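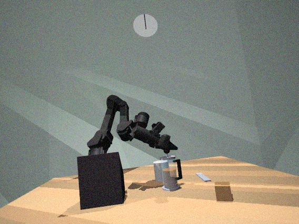
French press on a wooden tabletop, with a clock-like disc on the wall behind

Renting with Narell: common questions

How much is the deposit?
One month's rent, held until you move out.

Can I keep a pet?
In most flats at Zorau Court, yes. Ask before you apply. Houses on Bielecka Road allow up to 2 pets.

What does the furnished rate include?
Bed, sofa, table, cooker and fridge. Bedding and kitchenware are not supplied.

When is rent due?
On the first of the month, by standing order.

How do I report a repair?
Use the tenant form or ring the office. For a gas smell, leave the property and call the gas emergency line first.

Narell Lettings, 297 Skesard Street | Contact us | © 2026 Narell | Back to top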